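Dry wells in Tarar

July again, and the creek at Tarar is mostly stones. Drought used to mean one bad summer up here. Now it's 2 in a row, and the wells go 70 feet deeper then they did when Hugo Villalobos was a kid.

"My father never measured anything," he says. Hugo does. Every morning, a notebook.

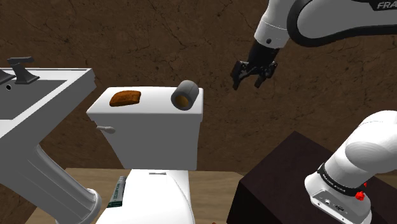
Snowpack is the bigger worry. Less of it, gone sooner. The hills above Nomton feed 1,136 homes and teh reservoir was low before spring was over. Adoración Esteban sold half her goats. She's keeping the orchard, for now. Almonds, mostly. The peaches went last year.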